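Sound in the stairwell, second part

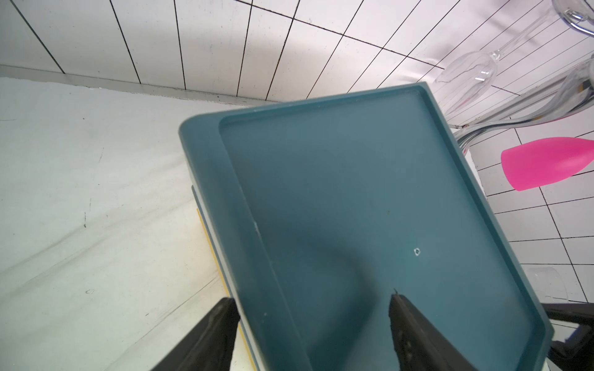
Womden, June

I promised in the spring that I would write again about the stairwell piece, and then I did not write for a long time. The work has been open for two weeks now, so I have no more excuse. If you did not read the first part: I am making sound for an old grain exchange in Womden, a building which was later an office for shipping papers and later still stood closed. The work is called Rostik. It is the name that was painted over the inner door, and I never found out if it was a family or a company.

The first idea was to use the main hall. Everybody who makes sound wants the main hall. It has a high roof and one clap stays in the air for a long while. I spent many evenings there with my recorder and a folding chair. But when I listened at home, I heard that every recording was the same recording. The hall takes what you give it and makes it pretty. I did not feel I was meeting the place, I felt I was being complimented by it.

The stairwell is behind a small door on the left side. It goes up four floors and it is narrow, with an iron rail that is loose in some places. When you walk there, the rail answers your steps a little late. I heard this on a Friday, when I was carrying a speaker up and stopped to change hands, and the rail was still talking after I stood still. From this moment I knew where the piece would be.

So all the sounds in Rostik come from the rail. I recorded it with contact microphones, which are small flat discs that hear only what travels inside the metal. I did not hit it with hammers or play it with a bow (I tried the bow, it was terrible). I walked up and down, I leaned on it, I let my sleeve run along it. Asabe Bashir came to help me and she walks in a different way than me, faster and with more weight in the heel. You can hear clearly who is who. In the end I used more of her steps than mine.

There are 8 speakers, and they are placed under the stairs, so you do not see them unless you bend down. I wanted at first to have one on each landing, but then the sound came from a point and people looked for the point. Under the stairs it comes through the steps and into your shoes. A speaker under a wooden step does not sound like a speaker in a room. The low part becomes bigger and the high part almost goes away, and I had to mix everything again, sitting on the second landing with the laptop on my knees. I recommend a cushion to anyone who wants to do the same.

The money was 3000 from the Clustov fund, and I am thankful for it, because it is a small fund and they gave it to a person with a strange request. Most of it went to cable. I did not know that cable for a public building must be of a certain type which does not make smoke, and this type costs a lot when you need 200 meters of it. The rest was for the electrician, who was patient, and for printing. My friends say that I should write a smaller number of meters in the next application and I think they are joking.

I want to say something about the length, as several people asked. The piece has no beginning or end. There are layers with different lengths and they go around, each in its own time, so it can be very full when you come in, or there can be nearly nothing. One visitor told me that she stood for a long time and heard only one small knock. I started to apologize, but she said she went up to the top floor anyway and looked out of the window at the river, and that she had liked the knock. Another man found it too loud and left after one floor. I am not sure what to do with such different reports. Perhaps the quiet parts should be shorter. I changed one layer last week and now I think the old version was better.

What I did not expect is how the visitors become part of it. They hold the rail, because the stairs are steep, and it rings under their hands exactly like in the recording. For some moments they cannot tell what is theirs. Children understand this at once and start to shake it. Grown people take the hand away, as if they broke something. I had a small sign made which says that you may touch the rail, but it hangs too high and I have to move it.

Before I came here I worked for some months with Kaewsai, the listening group, and we did many walks where we were silent for an hour and talked afterwards. I found the talking hard, because my English goes slowly when I am tired. But the habit stayed with me. I still go to the building before it opens, at seven in the morning, and sit on the bottom step with everything switched off. There is a pipe somewhere in the wall that makes two tones, not very clean, and a door on an upper floor that moves when a truck passes outside. I have not recorded them. I think about it each time and then I leave the recorder in the bag.

Rostik stays open until the end of the month, in the afternoons. The entrance is from the yard and not from the street, and the bell does not work, so please knock. There is no elevator, I am sorry about this, but on the ground floor you can hear a good part of it if you stand close to the first steps. I will put a long recording on this page when I have made one that I like. The headphones version is difficult, since the shoes are missing.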